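Gripper Stall During Bin Picking: Fault Report

Junaid Magsi
Mirwood Robotics Lab, Project Group 2
October 6, 2019

1. Background

The Mirwood cell picks soft goods out of a plastic bin and moves them to a tray. The arm is controlled by Pirkent, the motion package written by last year's group. Grasp points come from a separate program, Vadetlow, which reads the fixed camera and returns a position and an approach height. Our task for the term was to run the cell unattended for 200 cycles. The run stopped early with a gripper fault, and the rest of the term's work went into finding the cause. This report covers the fault, the tests made afterward and the changes now in place.

2. The fault

The controller stopped the arm at log line 1572 with a force limit error on the vertical axis. The arm was at the lowest point of its approach, fingers open, over the cloth. The limit had tripped as designed and the brakes held. The arm had pushed down on the bin floor through the cloth for 192 milliseconds before the stop. One finger pad had shifted on its mount and had to be set again with the alignment jig.

The same log showed a less obvious problem. In several cycles before the stop, Pirkent had reported a good grasp when the tray stayed empty. The program took the close command as proof that the cloth was held. No reading from the fingers was checked. The cell had therefore been missing picks and going on to the next cycle, and the operator screen showed no warning.

3. Tests

Rajput, our lab supervisor, asked us to separate the height error from the grasp error before changing any code. We tested them in that order.

For the height error, we jogged the arm to a known point and compared it with the value from Vadetlow. The two agreed over the open table. Inside the bin, with the cloth in place, Vadetlow gave a height that was too low. We then repeated the test with the bin taken away and the same cloth on the table, and the error did not appear. Our reading is that reflections from the bin wall disturb the height estimate. We did not have time to test a bin of a different material, so this remains the most likely cause and is not proven.

For the grasp error, we closed the fingers with and without cloth between them and recorded the finger gap each time. The gap was clearly larger with a fold of cloth in the grip. A single sheet was harder to tell from nothing at all – the threshold had to be set by hand and may drift as the pads wear.

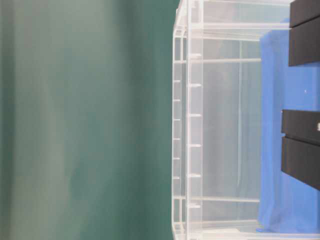 What should the arm do when the fingers close on nothing?
It should open, rise to the safe height and try once more at a new point, then stop and call the operator if the second try also fails.

4. Changes made

Pirkent now reads the finger gap after each close and rejects the grasp if the value is under the threshold. A hard floor was added to the approach height, taken from a measured point inside the bin, and no value from Vadetlow can override it. The force limit was left as it was in September.

5. Open items

The full unattended run has not been repeated. The pad mount needs a locating pin so that a light push cannot turn it. The threshold should be checked at the start of each shift until the wear rate is known – a line for this has been added to the startup sheet.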